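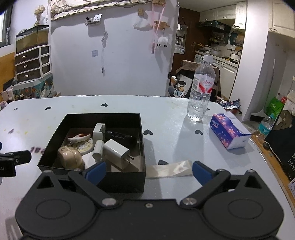 图 1　灰白台面，黑色心形贴饰

**2025-04-04　贴膜剥离与残胶，续一月份记录**

背景：一月份那轮只做了短期剥离，结论是 Dirau 黑色装饰膜在浅色涂层板上“可移除，无明显残胶”。样板放到现在，边缘有一圈发暗，擦不净。今天重做，把残胶和板面本身的变化分开看。

**材料**

- 膜：Dirau 哑黑装饰膜，批号 1066，丙烯酸压敏胶，与一月份同批。
- 底材：Detley 浅灰涂层板，裁成长条；另留未贴膜的对照条，同一张板上取。
- 清洁剂：Sodo 柑橘型除胶剂，异丙醇，中性洗涤剂稀释液。
- 压辊：Economou 供的手动压辊，胶面已重新磨平。

**贴样**

底材先用洗涤剂稀释液擦，再用异丙醇擦，晾至无味后贴膜。每条来回各压一遍，不额外施力。一月份有几条是用刮板刮的，压力不一致，那几条的剥离数据不再引用，原表已加注。

图形样用直边和圆弧两种。圆弧样的凹角处最难压实，侧光下看得到一条细亮线，应是胶层没有完全润湿。带尖角的图形在尖端先起翘，凹角处先进灰，两处要分开记。以前统一写“边缘不良”，回头查的时候没法用。

**剥离**

180 度剥离，速度沿用上次设置。取中段平均，起始段和尾段舍去。

新贴样曲线平稳，胶全部随膜走。旧样（一月份贴的）曲线抬高，且有锯齿，粘滑现象明显，听得到断续的声音。锯齿对应的位置在板面上有浅横纹，用指甲感觉不出，酒精擦过后变淡但仍在。

慢速手剥的旧样横纹少得多。手剥时角度不稳定，不能与机测直接比较，只作参考。

**残胶处理**

旧样边缘那圈暗色，分段处理：

| 处理 | 结果 | 备注 |
|---|---|---|
| 洗涤剂稀释液，湿布擦 | 浮灰去掉，暗圈仍在 | 手感仍发黏 |
| 异丙醇，无纺布擦 | 暗圈变窄，胶被推开成薄层 | 布要勤换，否则越擦越匀 |
| Sodo，静置 10 min 后擦 | 暗圈基本去掉 | 板面留油感，需再洗一遍 |
| 塑料刮片干刮 | 成团的胶能刮下 | 光泽面有细划痕，不用于样板 |

Sodo 静置期间要盖膜，敞着放很快就干，等于没放。擦完用洗涤剂稀释液收尾，再用清水擦。一月份漏了最后这步，复贴时初粘偏低，当时记成了膜的问题。这一条更正。

**板面变化**

残胶去净以后，贴膜区和未贴区的边界仍能看出来，贴膜区稍浅。正对光看不明显，斜看清楚。判断是未贴区受光变色，与胶无关。依据：

1. 靠窗那块样板的边界比柜内那块明显；
2. 柜内样板有残胶，但去胶后没有色差；
3. 对照条遮住半边的那根，同样有边界。

色差仪今天在校准，没有读数，以上都是目测。目测由同一人在同一灯下做，先看编号背面再看正面，仍有先入为主的可能。

**边缘封样**

顺手试了在贴膜边上加一道透明罩面。边缘进灰确实少，但剥膜时罩面跟着开裂，裂口不沿图形走，补起来比除胶麻烦。短期贴饰不建议罩。长期不揭的可以再试，罩面要盖过图形边缘，不能只描一圈。

**压重样**

另放一组压重样，900 g 砝码垫软胶片压在图形中央，看长期静压会不会把胶挤出边缘。砝码底面比图形小，外缘实际没有受压，这个布置有缺陷，先放着，结果只看中央区。下次换成比图形大的垫板。

**存疑**

- 锯齿段的横纹是胶层断裂留下的，还是涂层被拉出了形变，目前分不开。需要切片，或者至少用斜光显微看一遍。
- 同批膜放久了，卷芯一侧和外圈的初粘似乎不同。今天只用了外圈，不能下结论。
- 底材清洁后到贴膜的间隔没有控制，下次记时间。

**待办**

- 色差仪校准完，补测靠窗、柜内、对照条三组。
- 新贴一组圆弧样，共 12 条，一半压辊，一半刮板，专看凹角润湿。
- 向 Economou 问压辊胶面硬度，随货单上没有写。
- 一月份报告里“无明显残胶”改为“短期剥离无明显残胶”，附本页。
- 剥下的旧膜不要扔，胶面朝上夹在离型纸里，已放样品柜下层，标签写批号和剥离方式。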